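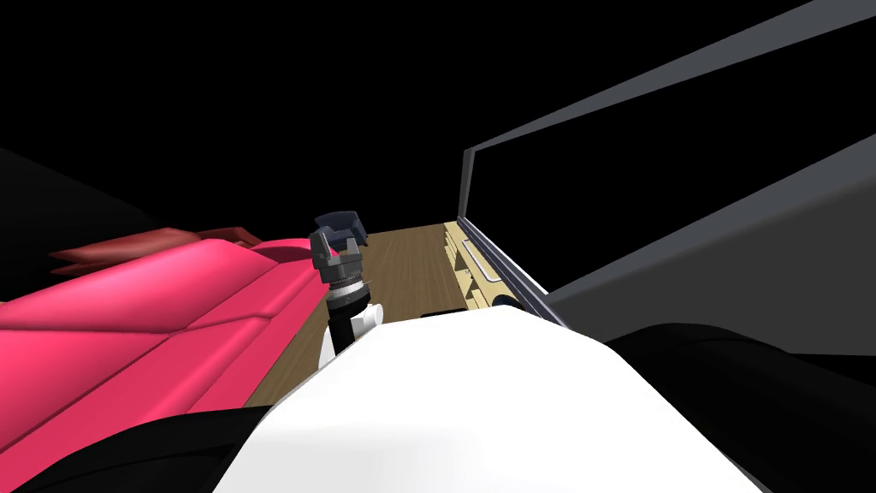
May, line 2 notebook, after lunch

Back on the Drellow dryer again. Nicanor ran the first batch of pea hulls this morning at the old settings and the moisture came out all over the place, so I spent an hour with my head in the feed hopper (my hair still smells like soup). The screw is fine. The lump breaker had a bent tooth, and I think it's been bent since we ran the beet pulp.

Swapped it, then ran 200 kg through at 126 degrees inlet, outlet sitting at 73. Much nicer! The flakes snap when you bend them and the fines bin was nearly empty, which made Elvia very happy as she's the one who has to sweep it out. Two bags set aside for Annick, labeled on the shelf by the scale. Please don't use them as doorstops this time.

Stuff I'm not sure about: the drum scraper sounds scratchy on the left side once everything is hot. Eustaquio says leave it, I say shim it. We'll see what it looks like after cleanup. Also the Quintero load cell drifts if somebody leans on the platform, and yes, that was me.

Still to do: order spare teeth from Stenirham (ask for the hardened ones, the plain ones are junk), rerun the hulls with the slower drum speed, find the good flashlight.

Aurelia wants the moisture sheet before she goes home. Typing it up now, coffee first.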